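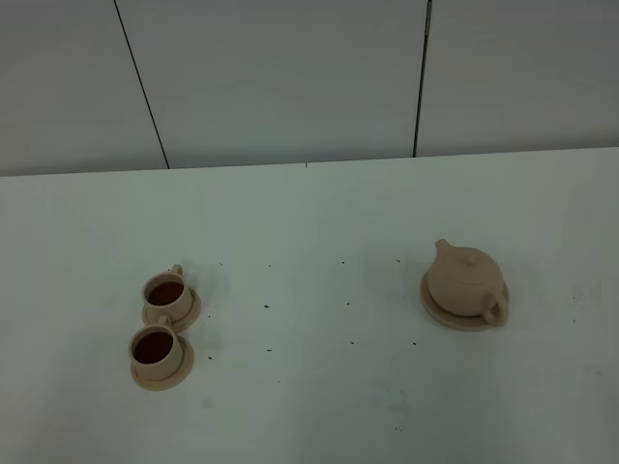 Photo Software > Threads > Batch Work > White balance and color casts

04/01/2023

Spent the first part of January moving my whole catalog out of Isah and into Curkia. Posting what I learned about white balance in Curkia as I go, mostly so I can find it again.

The catalog is 2694 files. Raw and JPEG mixed, from three cameras. Most of it is product work for Oseck, the rest is family stuff and some old scans.

First thing: Curkia does not read the white balance edits Isah wrote. It reads crop, rating and keywords. Temperature and tint come in as "As Shot." If you set those by hand for years, they are gone unless you export finished copies first.

I exported finished copies first. It took most of an evening. Do it before you uninstall anything.

The white balance tool is under Color > Balance, not under Light where I looked for it. There are two sliders, Temp and Tint, an eyedropper, and a menu with the usual presets (Daylight, Shade, Tungsten and so on).

The eyedropper samples one pixel by default. On a noisy file that gives you a different answer every click. Right-click the eyedropper and change the sample size to 11 x 11. The setting sticks between sessions.

Click on a neutral gray, not on the brightest white. If any one channel is clipped, the tool still gives you a number and the number is wrong. I turn on the clipping warning before I pick a spot.

On raw files Temp is in kelvin. On JPEGs it is a plain scale from -100 to 100. You can't copy a raw setting onto a JPEG. Curkia lets you paste it and then does nothing, with no message.

That one cost me an hour. I thought paste was broken.

Sort by file type first, fix the raws, then fix the JPEGs. Two passes. There is a filter for this in the bar at the bottom, the icon that looks like a stack of cards.

For a batch: fix one file, press Ctrl+Shift+C, uncheck everything except Balance, select the rest, Ctrl+Shift+V. If you leave Crop checked you will crop every file in the folder. Undo does work on the whole batch, but it is slow.

Speed: 150 raws pasted in 48 seconds on my desktop. The thumbnails took much longer to catch up. The edit is already saved at that point, so you can close the program and the previews will finish next time.

Mixed light is still the hard part. Window on one side, a warm bulb on the other. No single setting fixes it. In Curkia you add a Gradient, open its own Balance panel and cool down just the warm side. Keep it small. I go past -15 only when I have to.

The gradient can't be pasted together with the main Balance edit in one go. Paste the main edit, then copy again with only Masks checked.

Auto balance is fine outdoors. With one big colored subject it overcorrects — a red mug makes it push the whole file toward green. I had 211 files like that and reset all of them by hand.

Should have checked ten before running it on the folder.

Someone asked about camera profiles. Yes, set the profile before white balance. Changing it later shifts the tint a little. In Curkia the profile menu is at the top of the Color tab and it is easy to miss when the panel is collapsed.

Monitor: if your screen has a night mode, turn it off. I did a set with mine on and everything came out blue. Redid it the next morning.

For scans I don't use Balance at all. I use the three channel curves and pull in the ends of each one by eye. The old prints fade unevenly and one slider can't follow that. The Droltutcombe add-on has an auto version for faded prints. It gets me close on nearly half of them and I finish the rest myself.

The add-on writes a new TIFF each time you run it and leaves the old one. Check your disk space.

Things I still haven't worked out: how to save an eyedropper reading as a preset with a name, and why Tint goes back to zero when I switch a file from color to black and white and back again.

Will add to this when I get to exports. The color space menu there needs its own thread.

Comments

rawfolder_tm: You can save the reading. Click the small arrow next to the preset menu, then "Store current." It only shows up if a raw file is selected.

pinebench: The Tint reset has been there since the last version. I make a virtual copy before going to black and white.

gridline44: Does the 11 x 11 setting carry over to a second computer if the catalog is on an external drive?

rawfolder_tm: No, it's stored with the program and not the catalog.

oldscans_b: Thanks for the disk space warning. I had four copies of everything.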